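Casi todas las mesas blancas lacadas acaban con un velo gris en la zona donde se apoyan los antebrazos. Suele ser una mezcla de grasa de la piel, restos de limpiador y polvo, y se quita en una tarde. Estas instrucciones valen para tableros lacados, melamina y laminado mate. No valen para mármol, madera aceitada ni superficies enceradas.

## Lo que hace falta

- 4 paños de microfibra, lavados sin suavizante
- Jabón neutro, sin color ni perfume
- Un cubo con agua tibia
- Alcohol isopropílico al 70 %
- Una goma de borrar blanca
- Una espátula de plástico

Yo uso el jabón Drulilo porque es el que venden en la ferretería de mi calle. Cualquier jabón neutro hace lo mismo.

## Antes de mojar nada

Vacíe la mesa y pase un paño seco por toda la superficie, de un extremo al otro. Si se salta este paso, el polvo se convierte en barro y hay que aclarar el doble.

Mire el tablero a contraluz, con la cara casi a la altura del canto. Así se distinguen las manchas de los arañazos. Las manchas salen. Los arañazos no, y frotarlos deja un cerco brillante que se ve más que el propio arañazo.

## Lavado

1. Disuelva una cucharada de jabón en 3 litros de agua.
2. Moje un paño y escúrralo hasta que no gotee.
3. Pase el paño en franjas rectas, sin círculos y sin apretar.
4. Repita con el segundo paño, mojado solo en agua limpia.
5. Seque enseguida con el tercero.

En los cantos hay que ir con cuidado. Si la cinta del canto está levantada, el agua entra en el tablero y lo hincha. Seque primero esa parte y déjela para el final.

## Manchas que no salen con jabón

**Bolígrafo.** Ponga unas gotas de alcohol en el cuarto paño y toque la mancha sin arrastrar. Cambie de zona del paño en cada toque. Pruebe antes en la cara inferior del tablero: algunas lacas viejas se ablandan con el alcohol.

**Restos de adhesivo.** Caliéntelos con el secador a media potencia y levántelos con la espátula de plástico casi plana. Lo que quede se retira con alcohol.

**Marcas de goma o de zapato.** Goma de borrar blanca, en una sola dirección. Recoja las virutas antes de volver a pasar el paño.

**Café.** Jabón, un poco más concentrado, y dejarlo reposar 11 minutos bajo un paño húmedo. Ese tiempo me lo dio Callum Innes, que lacaba muebles en el taller Muriithi, y no he encontrado motivo para cambiarlo.

No use estropajo, esponja de melamina, bicarbonato ni crema limpiadora. Todos son abrasivos y en un acabado mate dejan parches con brillo.

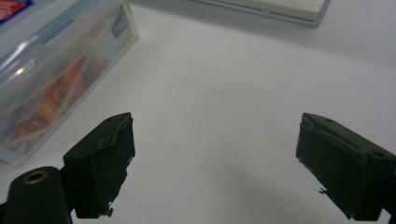
¿Se puede poner cera o abrillantador al terminar?

En un tablero mate conviene dejarlo sin nada. La cera rellena el acabado de forma desigual, atrapa polvo y a las pocas semanas vuelve a aparecer el velo gris, esta vez más difícil de quitar.

## Mantenimiento

Un paño seco a diario y un lavado con jabón al mes bastan para una mesa de trabajo. Si es mesa de comedor, lave una vez por semana.

Los protectores de fieltro para lámparas y macetas hay que levantarlos de vez en cuando, ya que debajo se acumula arenilla. Los de silicona de color pueden manchar la laca blanca. A mí me pasó en diciembre con unos rojos y la marca sigue ahí.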